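Participants wanted — chores and shop-floor trials, Darnton

Posted 17 January 2019

We need people who sort, fold, pack, wipe and put away. For a living or just at home, either is fine. The question we're trying to answer is a plain one: can a machine do these jobs yet, well enough that you'd leave it to get on with it? Our own view is no, not most of them. But we'd like that in proper results and not just as our opinion over lunch.

You don't need to know anything about robots. In fact if you've worked in automation in the last few years please apply for the other post (Engineer, Handling — separate page, closes the same day).

The project is called Besto. It's run by Rineo from our unit on the Darnton estate, with a second group at Krūmiņa doing the kitchen side. You'd be with us, not them. No travel to Krūmiņa needed.

What you'd be doing

Sessions are half a day. You do a chore by hand, the way you'd normally do it, and talk us through what you're noticing. Then you watch the machine try the same chore and tell us where it goes wrong. The second part is what we're really paying for. Our engineers are good at saying why a grip failed, and a bit useless at saying whether the job was done how a shop would want it done.

The chores so far:

Sorting small goods into bins. Mixed stock, loose, a lot of it awkward. Anyone who's done returns or a stockroom will know the sort of thing. Machine is okay on boxes, poor on anything floppy.

Folding. Tea towels, T-shirts, then fitted sheets if we're feeling brave. Machine can manage a tea towel. Slow. T-shirts come out as a sort of parcel.

Wiping down. Tables mainly. The hard bit is knowing when to stop, a person sees a sticky patch and goes back to it, the machine has to be told what a sticky patch is.

Bagging up. Eggs last, bread on top. You'd think this would be easy by now.

Bin sorting is the one we want most people for. Three bins on the table, orange, clear and yellow, grippers working from overhead. The rule for what goes where changes from session to session and you'll be given it on a card.
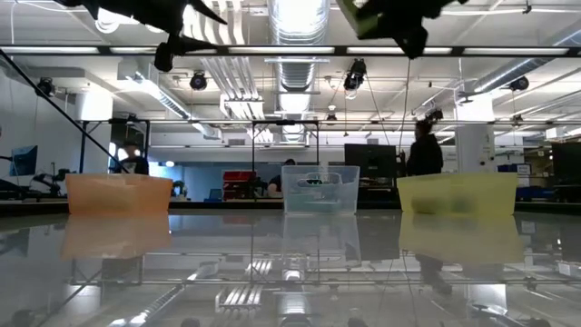 Who we're looking for

Anyone over 18 who can stand for an hour or so at a time, with breaks. Seated sessions can be arranged, say so on the form and we'll sort it.

Particularly keen to hear from:
people who have worked in a shop, warehouse, laundry, canteen or care home
people who run a busy household
left-handed people (we are short of you)
anyone over 60, as the last round was nearly all in their twenties and it showed
people who think the whole idea is daft. We mean it, the sceptical ones write the best notes

You'll need enough English to follow a card of instructions and talk to us while you work. Spelling doesn't matter, see this page.

Not suitable if bright overhead light gives you trouble. It's an open lab, other people will be working in it while you're there and it can be noisy. Tell us if that's a worry and we'll see if a quieter slot is possible.

Hours and pay

40 places in this round. Each person does four sessions, spread over several weeks, mornings or afternoons. No evenings, sorry, we asked.

£31 a session, paid by bank transfer after each one. You don't have to finish all four to be paid for the ones you did. Bus fares refunded if you keep the ticket. Parking free but tight — the far side of the building is usually better.

Sessions run until the end of May. If you can only do school hours, put that down, it's quite workable.

How far the machines have got

People ask so may as well say. In the last round we logged 831 attempts across all the chores. The machine finished some 484 of them without a person stepping in. Sounds better than it is. "Finished" only means the item ended up where it was meant to, it doesn't mean folded nicely or put down gently or done in a sensible time. A person bagging shopping would have been home by then.

We haven't got a good measure for "done properly". Your scoring is going to be that measure, more or less, so we'd rather you were blunt than polite. If you'd have sent the work back, write that you'd have sent it back.

And no, your not training something to take your job next month. Longer term we can't promise what anyone does with this kind of work, and if that bothers you then ask us about it before signing up. Fair question and we'd sooner talk it over first.

Safety and recordings

You get a short briefing before your first session. You don't put your hands in the work area while the machine is running, full stop. A member of staff is with you throughout and you can stop whenever you like without giving a reason.

Sessions are recorded, video and sound. The recordings are kept for the research and we ask separately before showing any of them outside the project. You can say no to that and still take part.

How to apply

Fill in the short form at the bottom of the page, or pick up a paper one from the Rineo front desk, weekdays. We want: your name, how to reach you, which half-days you can do, what chores or jobs you've got experience of, and any access needs. Three or four lines on the chore you'd most like to hand over to a machine, and the one you never would. No CV.

We'll reply to everyone, within two weeks hopefully. Places are filled as forms come in, with a few held back so we get a decent mix of ages and jobs. If we're full we'll ask whether you want to go on the list for the next round — same pay, probably more folding.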